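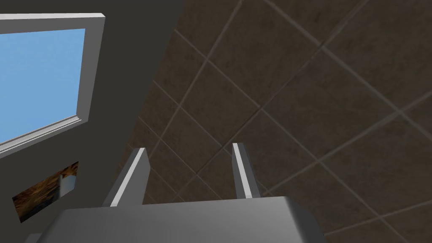 Our training office is reviewing Wolemon, a simulation package for two-finger grippers, and requests advice before the license is renewed. The trial room renders well, and the diagonal grout lines between the tiles remain crisp behind the fingers. Our concern is whether the wrist view alone is enough for staff to plan a grasp. We have 26 seats and no fixed camera view in our plan.
Ngân Châu

Sohail Butt
The wrist view is adequate for most tabletop work, provided the approach is made from above. Our department uses the following view when instructing new operators.

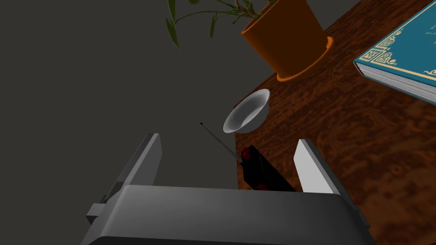

Gripper open over the black device with two red knobs; white bowl and flowerpot beyond.

Operators should note that the gripper body hides the lower portion of the device. We therefore require a second view for any long object – the fixed camera is sold as a separate item. Please request a written quote for all 26 seats.

Moataz Samir
We use Vokness instead and have had no complaints. I have not tried the other one.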